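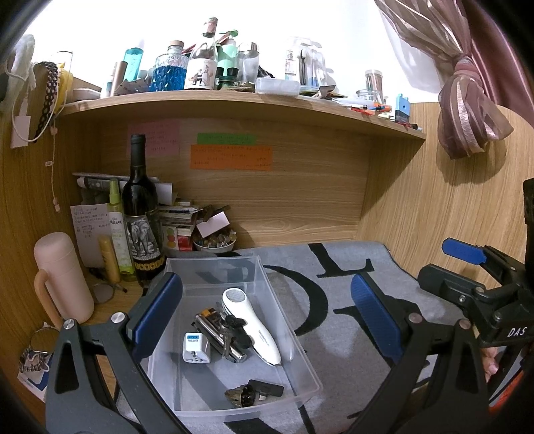 Hinds Bradero

In defense of the small bin

My desk is not large. It has wooden walls, one shelf across the upper part, and a gray cloth with big black letters on it. For a long time I believed that a desk like this must be clean and bare, because all the articles told me so. Now I believe in the plastic bin.

The idea of the bin is simple. Things which have no family go there together: a travel adapter, a key, a dongle, a metal cylinder, a long white device that is too awkward for any drawer. In July I tried to do it the proper way. I bought a Drirkix drawer insert with many narrow sections, and I spent 2 evenings deciding where a key should live. Is it a tool? Is it electronics? After one week I could not find it.

People say that a mixed bin is laziness. I do not agree. A system that needs you to remember the system is more work than the mess -- and small objects are not books in a library. I only need to know that the adapter is in the bin, and then I look for it for a few seconds. The bin is translucent, so often I do not even have to put my hand inside.

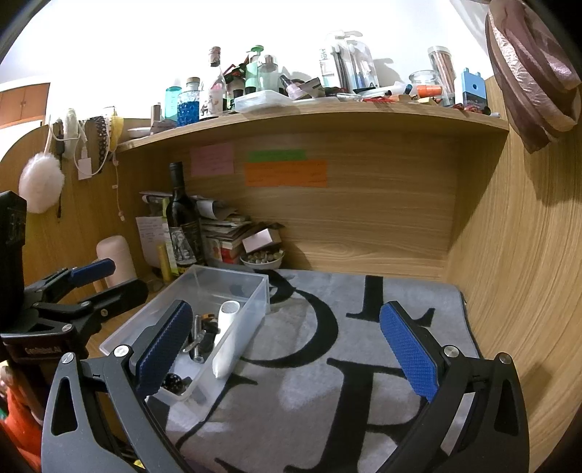 The bin on its letter mat, August 2021

I have one rule, and I keep it strictly. The bin must stay small. When the things reach the top, something has to leave. A friend has a Drutum storage box of such a size that winter shoes went into it, and I think this was the end of it as a useful object.

The bigger things, like my thermos jug and the spray bottle, stand outside. They are easy to find and do not ask for any help.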